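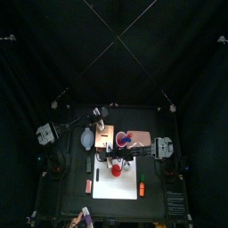

White and pale pink boards and light copper-toned wood, with a pale blue bowl and a red-rimmed cup for company.

Boards, Bowls and Small Tables: Your Questions
Updated 6 October 2020

The Ukiline pages on setting up a small work table have brought in more mail than anything else on this site, and I love it. Most of the questions come back to boards, so they get most of the space.

Do I really need more than one board?
You can get by with one, and plenty of good cooks do. But a second board is the cheapest upgrade I know! You can chop onions on one and leave the fruit alone on the other, and you don't have to stop and scrub in the middle of a recipe. If you cook raw meat or fish, please do keep a separate board for it.

What sizes should I get?
Go for one large and one or two small. The large one stays in the middle of the table and does the heavy work. My favorite small one is 23 cm across the short side, which is just enough for a sandwich or a lemon. Measure your sink before you buy the big one. I didn't, and for a whole August I washed mine in the bathtub.

Wood or plastic?
Both! Wood is kind to knives and feels wonderful under your hands. Plastic is light, comes in cheerful colors and is easier to scrub. Many plastic boards can go in the dishwasher, but check the maker's instructions, because thin ones may warp. Never put a wooden board in there.

Does color matter, or is it only for looks?
A bit of each. Different colors make it easy to remember which board is for what, especially when several people share a kitchen. Restaurants often have a set color code, but at home you can make up your own. I'd write it down and tape it inside a cabinet door until everybody knows it. And if you just want a pink board, get a pink board.

Some wooden boards have a slot in them. What is it for?
That depends on the board. A slot near an edge is often a handle, and a narrow one may be meant to hold a tablet, a recipe card or a knife. If yours came secondhand with no paperwork, try a few things and see what fits. Clean inside it with an old toothbrush and let the board dry standing up, so water doesn't sit in there.

How often should I oil a wooden board?
Once a month is plenty for most homes. Use food-grade mineral oil, rub it in along the grain, leave it overnight and wipe off whatever hasn't soaked in. A brand-new board is thirstier – give it 4 thin coats over its first few weeks. Olive oil and other cooking oils can go rancid, so leave those for the salad.

My board slides all over the table. Help!
Put a damp dishcloth under it, flat, with no folds. It works on nearly any tabletop. Shelf liner does the job too, and I've had the same piece for 5 years.

Where do the small things go?
In a bowl and a cup, every time. A light plastic bowl at the back of the table takes peelings or whatever you're about to use next. A cup takes anything long and thin that would otherwise roll onto the floor. I like a see-through bowl because I can tell what's in it from the side.

Oval bowl or round?
I'm an oval person. On a narrow table an oval bowl tucks in behind a board and still holds a lot. Round ones are easier to whisk in, so if you bake, keep one of those as well.

How do I get stains out of a white board?
White shows everything – beets, turmeric, tomato. Make a paste of baking soda and water, spread it on, wait a while and scrub. Old turmeric may never come out completely. I've stopped minding.

How much should I spend?
Less than you think. I've seen boards for over $70 and some of them are gorgeous, but thrift stores are full of solid wooden ones that only need sanding and oil. Pass on anything with a deep crack.

Can I send you a picture of my table?
Yes, please! The address is on the contact page. Tell me how big your table is and what you make on it, and let me know if I may share it with other readers.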